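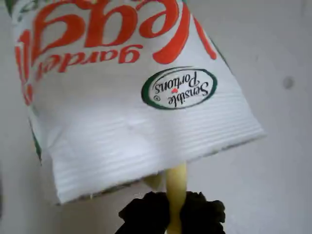 4. Teaching a pick by hand or by remote

Covers the Wasex arm with the Plellon remote handle. If you have the older Carkance pendant the buttons are in other places, see section 9. Do section 3 (homing) first. Really.

Before you start

Clear the bench to arm's length. Stop button where your free hand can reach it. Pick one item and stick with it for the whole set – light snack bags are good for a first go. A full bag is easier than a half empty one.

CAUTION: Hand-guide mode lets the joints go slack. Hold the forearm before you press GUIDE or it will sag onto the bench.

4.1 By hand

1. Hold the forearm. Press GUIDE, wait for the double beep.
2. Walk the gripper to the start pose. Let go of GUIDE.
3. Press REC. Light goes solid.
4. Press GUIDE again and move in toward the item. Slow. Slower than feels natural.
5. Close on the item with the thumb switch. Small squeeze, stop, look. On bags, go for the crimped end, not the middle.
6. Lift straight up about a hand's width. Hold still for a count of two.
7. Move to the drop spot, lower, open.
8. Back off before you press REC to stop. If you stop with the fingers still touching the item, the replay ends there too and the next run starts with a shove.

Note: keep your own hands off the item. If you nudge it into place the recording has no idea you did that, and the arm won't do it on it's own.

4.2 By remote

1. Plug in the handle, wait for the menu, choose PAIR. Code is 516 on all units unless somebody changed it.
2. Set speed scale to 6. Go up later.
3. Stand where you can see the gripper and the item with your own eyes. Then check the wrist view as well.
4. Squeeze the deadman grip to move. Let go and everything stops where it is.
5. REC, do the pick, REC. Same order as 4.1, steps 4 to 8.

Bags upside down or sideways are fine, in fact record a few of each. If every demo has the bag print side up, it gets lost the first time one comes in the other way.

CAUTION: Do not pull on a bag that is snagged. Open, back off, start again. Chips on the rail are a pain to get out and crumbs in the wrist joint are not covered.

4.3 Keep or toss

Play each one back at low speed before saving. Toss it if:
- the item slipped and you caught it
- you stopped to think for more than a few seconds
- the lift went sideways into the wall panel

Shaky but finished is OK to keep. Label with the item name and your initals. Memory holds roughly 181 demos, after that SAVE just blinks at you. Copy off and clear, section 7.

Error 419 in the middle of a recording = lost the handle. Let go of the grip, re-pair, delete that demo.

Last revised 06/03/2020

Comments (3)

Naima Kettani
Step 6, does the count of two matter? I've been skipping it on bags and the replays swing all over the place at the drop.

Tarek Gaber
Yes it matters, that's your swing. Put the pause back in and redo the set, don't mix them with the old ones.

nasr_bench2
4.2 step 1 – menu says LINK on mine, not PAIR. Same thing? Paired ok with it anyway.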